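Akkus einräumen und lagern
Abschnitt 4: Der Holzständer mit drei Reihen

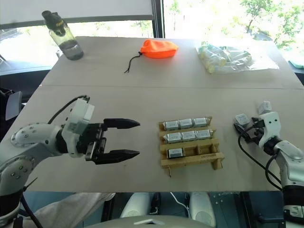

Abb. 2: Akkuständer beim Bestücken. Hintere und mittlere Reihe belegt, vordere Reihe mit einem Akku am linken Ende.

Jetzt kommt der schönste Teil der ganzen Einrichtung! Wer seine Akkus bisher in einer Schublade aufbewahrt hat (wir kennen das gut), wird sich über den Ständer freuen: Alle Akkus stehen an einem Ort, und ein Blick genügt, um zu sehen, welcher fehlt. Das Einräumen selbst dauert nur ein paar Minuten. Planen Sie beim ersten Mal ruhig etwas mehr Zeit ein, denn das Beschriften und Sortieren gehört dazu.

Sie brauchen: den zusammengebauten Ständer aus Abschnitt 3, Ihre Akkus, ein trockenes Tuch, Klebepunkte und einen feinen Stift.

4.1 Vorbereiten

1. Stellen Sie den Ständer auf einen ebenen, trockenen Tisch. Er darf auch leicht schräg stehen, wenn Sie so besser an die Reihen kommen.
2. Drücken Sie mit zwei Fingern auf jede Leiste. Wackelt eine, gehen Sie zurück zu Abschnitt 3 und setzen Sie sie neu ein.
3. Wischen Sie die Akkus trocken ab, auch an den Kontakten.
4. Sortieren Sie beschädigte Akkus aus. Gewölbte oder eingerissene Gehäuse gehören zur Sammelstelle und auf keinen Fall in den Ständer.

Achtung: Legen Sie Schlüssel, Münzen und lose Schrauben weg, bevor Sie anfangen. Metall an den Kontakten kann einen Kurzschluss auslösen. Getränke bleiben verschlossen und mit Abstand zum Ständer stehen.

4.2 Einräumen

1. Beginnen Sie mit der hinteren Reihe und arbeiten Sie sich nach vorn. So müssen Sie nie über bereits stehende Akkus hinweggreifen.
2. Fassen Sie jeden Akku an den Schmalseiten und setzen Sie ihn gerade von oben ein. Er soll ohne Druck hineingleiten.
3. Füllen Sie die mittlere Reihe auf die gleiche Weise.
4. Die vordere Reihe beginnen Sie links. Freie Plätze sind völlig in Ordnung – sie sind sogar praktisch, wenn später ein Akku dazukommt.
5. Kleben Sie auf jeden Akku einen Punkt und schreiben Sie eine Nummer darauf. Die Kontakte bleiben frei.

Hinweis: Klemmt ein Akku, ziehen Sie ihn wieder heraus und drehen Sie ihn um. Bei manchen Bauformen ist eine Seite minimal breiter. Nachschleifen ist fast nie nötig!

4.3 Im Alltag

Ein einfaches System hat sich bei uns bestens bewährt: Geladene Akkus stehen hinten und in der Mitte, benutzte kommen nach vorn. Ist die vordere Reihe voll, wird geladen. Wir machen das immer am Donnerstag, und seitdem ist uns unterwegs kein einziges Mal der Strom ausgegangen.

Für längere Pausen lagern Sie die Akkus mit einer Ladung von rund 40 Prozent. Der Raum sollte nicht wärmer als 35 °C werden, auch im Sommer nicht. Ein Fensterbrett ist daher kein guter Platz, ein Regal im Flur dagegen wunderbar.

Achtung: Den Ständer nicht als Ladestation verwenden. Zum Laden nehmen Sie die Akkus heraus und benutzen das Ladegerät des Herstellers.

4.4 Mitnehmen

Für unterwegs genügt ein kleiner Stoffbeutel mit Zugband. Stecken Sie vorher auf jeden Akku eine Schutzkappe – der Ständer selbst bleibt zu Hause. Nach der Rückkehr kommen die Akkus gleich wieder in die vordere Reihe.

Weiter mit Abschnitt 5: Leisten nachölen und Ersatzteile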